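School kitchen in Otuvthorpe brings back the afternoon snack

Aug 27, 2026

Children in Otuvthorpe will again get a free snack after lessons when the new school term starts. The town council stopped the program in February, when the price of bread and fruit went up and the old supplier closed its office in the town.

The new supplier is Morix, a small bakery from Plendness. It will deliver bread to the school on Ngcobo Street four times a week. The council will pay for the first 11 weeks, and after this time it will look at the costs again.

In total, 139 children are signed up. Parents who did not sign up yet can still do it at the school office until the end of the first week. The form is one page long and asks about allergies, so please fill in this part also if the answer is no.

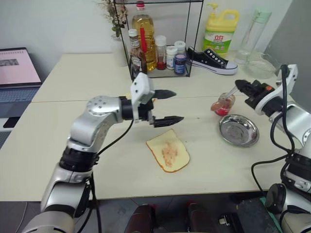
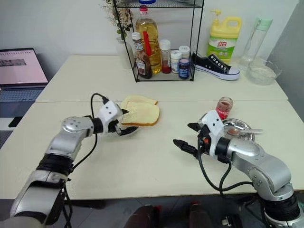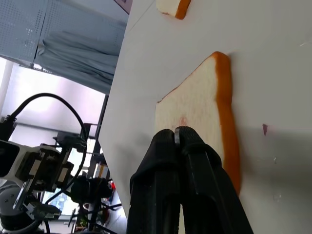
A small glass cup of red sauce, top; sliced white bread, center and bottom.

The menu is simple. Most days it is bread with a spread, and a piece of fruit. Parents asked for less sugar than before, and the school agreed to serve sweet spreads only one day in the week. Brown bread will be offered too, but the children can choose.

The snack will be served in the dining hall directly after the last lesson. Children who take the early bus can receive it in a paper bag at the side door. The bus company moved the departure by eight minutes, so there should be enough time for everybody.

The council also wants to offer the snack in the smaller school near the river. A decision about this is expected before winter.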